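Subject: Re: [court-watch] Clustton fraud case, plea hearing

Thanks to everyone who asked for notes. I was in the public seats from the start until they rose for lunch, so I missed anything said after that. Answers to Américo are under his message.

> On the plea hearing, Américo Antunes wrote:
>
> Does anyone know if the former bookkeeper at Teritz has entered a plea yet? The local paper said she was charged over 182 false invoices but did not say what she was admitting to. Also, is the company itself being charged, or only her? I have a cousin who was a supplier to them and is still owed money.
>
> Américo

She pleaded guilty to 3 counts of wire fraud. A fourth count, for the tax returns, stays open until sentencing, and the prosecutor said she expects to drop it if the restitution figures are agreed by then.

The 182 invoices all went through one shell company, Gorkik. It had a mailbox and a bank account and no staff. Most of the invoices were for equipment repair, kept small enough that a second signature was never needed. The judge asked how long that had gone on and was told 4 years.

Teritz is not charged. The prosecutor called it the victim more than once. Your cousin should still write to the victim services office at the courthouse - the judge said outside suppliers can send in a statement, but whether they can share in restitution was left for later.

She remains free on bond. She gave up her passport and can't open new accounts without telling pretrial services.

## Other items

1. **Sentencing.** Set for August. The clerk had no courtroom yet. The posted calendar changes a lot, so call the day before.

2. **Clustton transcripts.** The fee is now 75 cents a page for copies. I have the Fu bail hearing on paper and can scan it if two or more people want it.
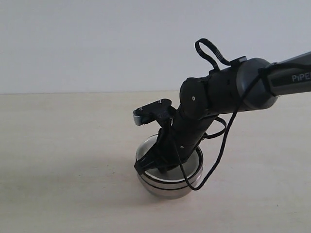
3. **Seats.** The small courtroom fills up early when there is a jury next door. Doors open at 8:30, and phones have to be off before you go in.

4. **List rules.** Please trim old messages when you reply, and don't post home addresses of defendants or witnesses, even if they were read out in court.

If anybody stayed for the afternoon, please post what was said about the bank records.

Lerato Xaba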